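Peg and block fit

A peg and block fit is a joint between two parts in which an upright pin, called the peg or post, goes into a matching hole in a second part, called the block, collar or ring. It is one of the oldest ways of lining up two pieces and is still common in furniture, toys, jigs and workshop fixtures. The peg may be round, square or many-sided. The round form is the most widely used, as a round hole is easy to drill and the block can be put on at any angle.

Parts

The peg usually stands on a base. The base may be flat and wide, so that the peg stays upright when pushed from the side, or it may be screwed down to a bench. In small sets the peg and its base are often made as one piece. The top edge of the peg is commonly rounded or cut at a slant, which helps it find the hole.

The block carries the hole, or bore. When the hole runs all the way through, the block can be slid down until it meets the base. When the hole is closed at one end it is called blind, and the block stops when the peg touches the bottom. A blind hole needs a small groove or vent to let the air out if the fit is tight.

Clearance

The difference in size between the hole and the peg is the clearance. A loose fit drops into place under its own weight and can be turned freely. A close fit has to be held straight while it goes on. In an interference fit the peg is slightly larger than the hole – the parts must then be pressed or tapped together and are not meant to come apart again.

If a block on a close fit is tilted, it touches the peg at two points on opposite sides and sticks. This is known as wedging or jamming. Pushing harder makes it worse. The usual cure is to lift the block a little, level it and start again.

Putting the parts together

A loose block can be put on with one hand. With a light base, a second hand is often used to steady the peg. The block is held by its outer faces so that the hole stays clear, brought over the top of the peg, leveled and lowered. Many people let the edge of the hole touch the peg first, with the block slightly tilted, and then bring it level. This is easier than trying to center it from above.

Contrast in color is useful. Where both parts are the same shade, the edge of the hole is hard to see against the peg, and practice sets are often made with one dark part and one light part.

Practice sets

The Trisberg set, drawn by Friederike Petersen for a woodworking course in Wullstead, has 6 pegs of increasing width and a block for each. The first 2 pairs are loose and the last is close enough to jam if it is rushed. A later version sold by Lindemann has 17 pieces and adds square pegs. The course notes were last revised on 18/02/2022.

A black peg and base on a wooden table
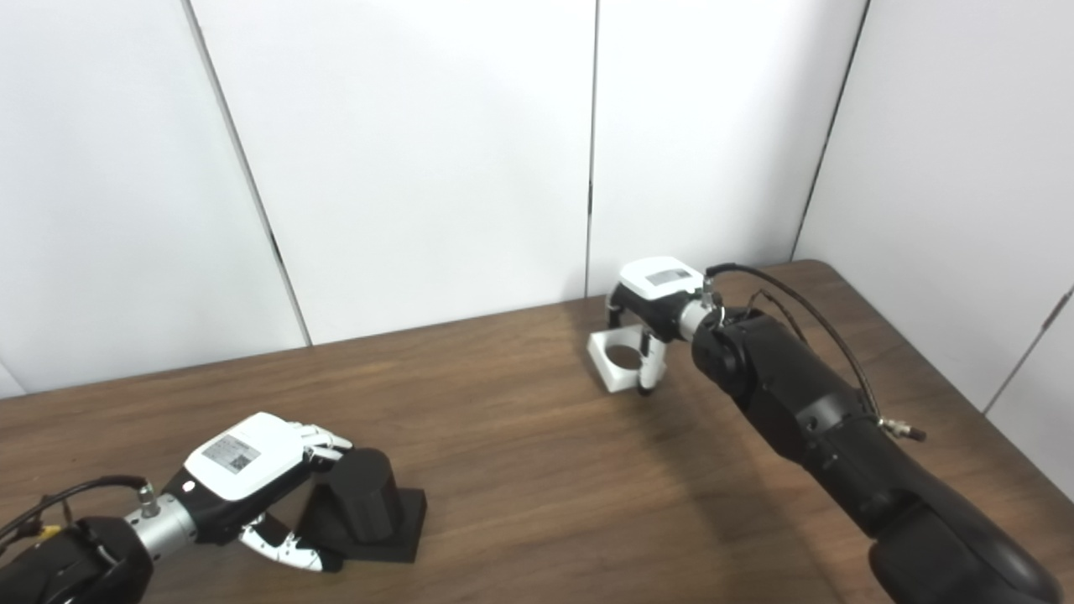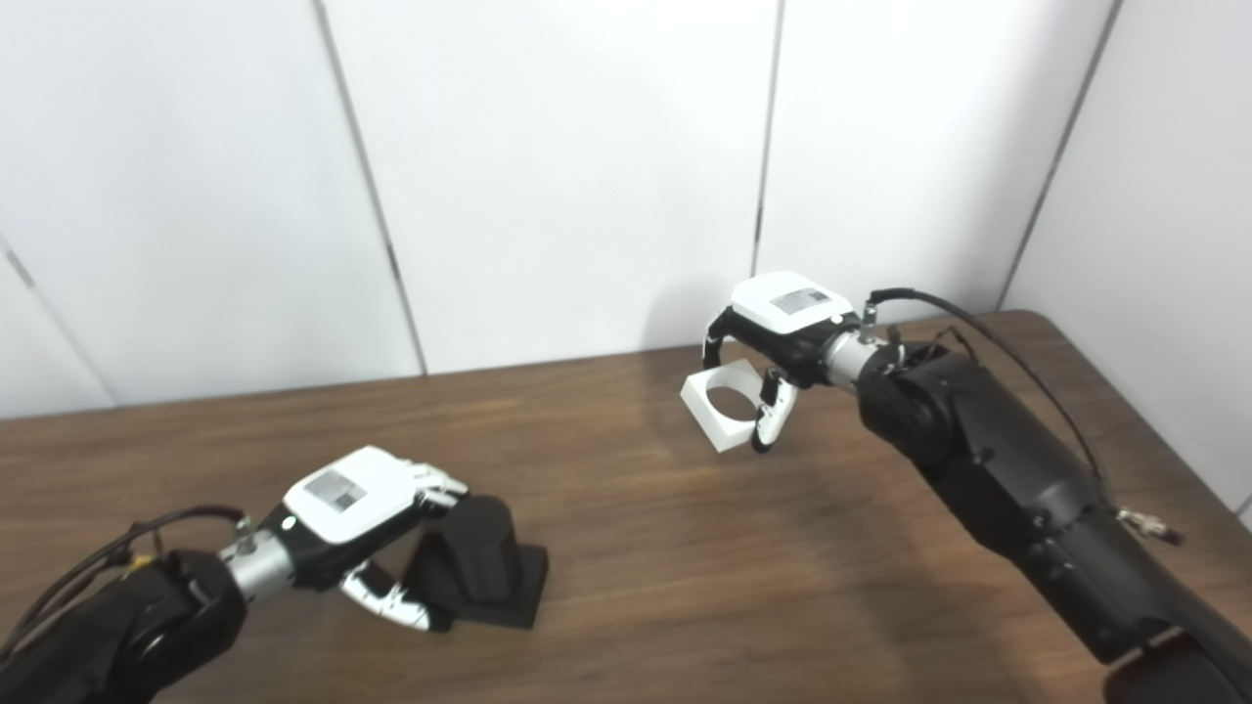
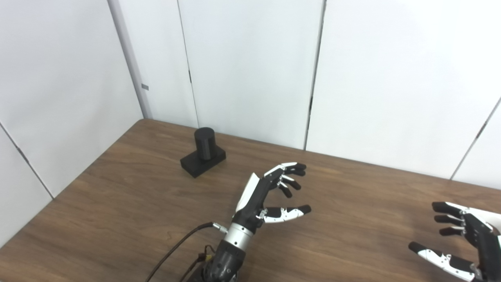
Care and storage

Wooden pegs swell in damp air, and a pair that fits well in winter may bind by May. They are best stored apart, with the blocks off the pegs. A little wax on the peg helps. Oil should be avoided, as it raises the grain of some woods and collects dust in the bore. Plastic and metal parts need only be wiped clean, though a burr on the rim of the hole should be removed with fine sandpaper before the parts are used again.

See also

Dowel
Mortise and tenon
Shape sorter
Tradarow joint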